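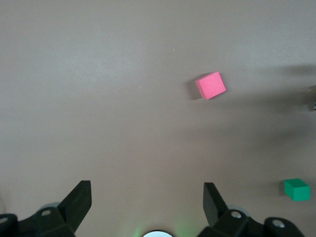 **Figure 4.** Pink and green foam blocks on a gray tabletop.

### 3.2 Use of printed devotionals in the three parishes

The second part of the study looked at how members of the Drullivport, Surkard and Seseditz parishes used daily devotional books at home. The parishes belong to the same regional body but differ in size and in the age of their members. Drullivport is the largest and has held a weekday prayer meeting for many years. Surkard and Seseditz share a minister and hold joint services in August, when many families are away.

A printed survey was handed out after worship and returned in sealed envelopes. In all, 1,583 forms were given out and 950 came back in a state that could be used. Forms were set aside if the reader had left the section on reading habits blank. Members who attended more than one parish were asked to answer only for the one where they were enrolled.

The survey asked what kind of devotional text was read, at what time of day, and whether it was read alone or aloud with others. It also asked readers to name one passage that had stayed with them. Answers to this last question were sorted by theme under the coding plan set out in the Baxter report on household prayer, with one change: the Baxter plan treats "comfort" and "hope" as a single theme, and we kept them apart. Readers in our pilot work had used the two words in different ways. Comfort was most often tied to a loss already suffered, and hope to an outcome still awaited.

Short readings built around a single verse were preferred in all three parishes. Longer works, such as sermon collections and commentaries, were more often kept for Sunday afternoons or for seasons of fasting. Poems and personal stories drew mixed answers. Some readers valued them as a way into the verse, while others skipped them and went straight to the closing prayer.

Reading aloud was more common in Seseditz than in the other two parishes. Several forms from that parish described a fixed evening order - a psalm, the day's reading, a time of silence - that had been passed down from grandparents. In Drullivport, by contrast, most readers used their books alone and early in the morning, and many wrote notes in the margins.

Follow-up interviews were held with 11 households. These were chosen to include both new and long-standing members, and each lasted less than an hour. The interviews are not treated as a sample of the parishes as a whole, and they are used in Section 4 only to help explain the written answers. One point should be noted in advance. Households that had stopped using a devotional book seldom spoke of losing interest in prayer; they spoke more often of a change in work hours or the care of a sick relative.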